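Jillthorpe lab opens remote sessions for teaching kitchen robot

By Chathurika Kodikara

A robotics lab in Jillthorpe has begun letting people outside its own staff teach a robot to handle food and dishes, working by remote control in a simulated kitchen.

The project, called Breser, is run by Gurkine, a small company that writes control software for robot hands. Operators wear a tracking glove and a headset. When they move their fingers, the hand on the screen moves the same way, and the software records each joint position until the task is done or the operator gives up.

Gurkine says it needs 500 usable recordings before it can train the first version of the system. It had 300 at the start of the week, nearly all made by its own engineers.

"Our people have learned to move the way the software likes," said Kalevi Hirvonen, who heads the project. "We want to see how somebody moves who hasn't done this before."
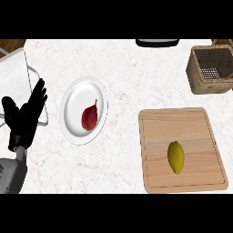
Last changed: 11th January

The tasks are short and the instructions are a single sentence. In the set now in use, operators work at a marble counter with a fig on a white plate, a lemon on a cutting board and a wicker basket. They may be asked to move one of the fruits to a different spot, or to put it in the basket. The starting positions are shifted a little between attempts so that the robot does not simply learn one path by heart.

Each operator gets a practice period before any recording starts. Mizanur Kumarasinghe, a school bus driver who took part in one of the first sessions, said the hard part was judging depth.

"You think you're over the lemon and you're well short of it," he said. "After a while I stopped watching my own arm and just watched the fingertips."

Sessions last two hours, with a break when the operator wants one. Failed attempts are kept but stored apart from the others. Hirvonen said the company has not decided whether to use them.

Gurkine also tried teaching by hand, in which a person takes hold of a real robot arm and guides it through the motion. That work was done last June on an arm from Onishi. The arm could be guided well enough, Hirvonen said, but the fingers could not be posed at the same time without a second person helping, and the recordings were slow to make.

Kamrul Wijesinghe, who reviews the recordings, said small fruit had caused more trouble than plates or boards. Operators tend to close the hand too early and push the fruit away. He now marks the moment of first contact in every file.

The company plans to move the trained system to a real arm once the recordings are complete. It gave no date. People who want to take part can sign up at the Gurkine front desk in Jillthorpe. No experience is needed, and operators are paid by the session.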